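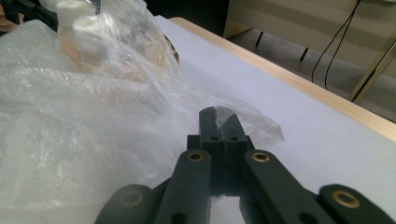
ok so. October 25, 2025, and I finally have a break long enough to type this out. Thread on what's been going on at work. Returns floor at Trondosico, for anyone new

2/ Quick background. We open returned parcels, bag by bag, check the item, rebag it or bin it. Used to be all hands. In July management signed with Edex and now part of the shift is teaching grippers to deal with plastic bags

3/ Clear bags are the worst. Cardboard, fine. Bottles, fine. Thin film folds over itself and shines everywhere and you have to pinch just a bit of it and not the thing inside. I do that without thinking. Explaining it is a different job

4/ so half my day now is doing the pinch slowly, with a hand gripper, over and over. 50 good ones a shift is the target. The other half is normal returns. Pay grade is the same for both, which yes, we've brought up

5/ Things I like: sitting down for part of the day. My thumbs. I had tape on both thumbs all last winter, none now

6/ Things I don't: the quiet. On the old line you talked. Now there's a bench each and you're concentrating on a fold of plastic and the hour's just gone

7/ Laine Kütt trained me when I started, she can open a mailer one-handed while reading the label. They asked her to write down how. She got nearly 2 pages in and said it was wrong, she does it diffrent every time. They kept the pages anyway

8/ People keep asking me if the robots took jobs. So far: 9 temp contracts from the summer didn't get renewed. Permanent staff all still here. Management says those two facts aren't connected to Edex. Make of it what you want

9/ What did change right away was the schedule. Night shift is mostly machine cell now with a couple of people on standby clearing jams. Less money if you lived on the night bonus, and plenty of us did

10/ Jaanus Krūmiņa (our rep) got one thing in writing that I think matters. Your bench numbers can't be used in your review. Took him weeks. Before that everybody was rushing and the pinches were garbage, then after it got signed they got better

11/ Still open: who gets the jam-clearing jobs, is there a pay bump, and does the training work count as skilled. Raudsepp across the road pays extra for it. Friend there sent me the sheet, I passed it on

12/ Someone asked if the machine is any good. On the stiff Mamside mailers, yes, faster than me. On soft clear bags it grabs air, or it grabs the bag and the sweater together and then a person walks over. That person is me on tuesd— no wait they moved me. Me on lates

13/ Not against it btw. I'd just like the folks whose hands it's learning from to be in the room when they decide the rest. Next meeting Jaanus is taking questions so if your on the floor, send him yours

14/ break over, will answer replies tonight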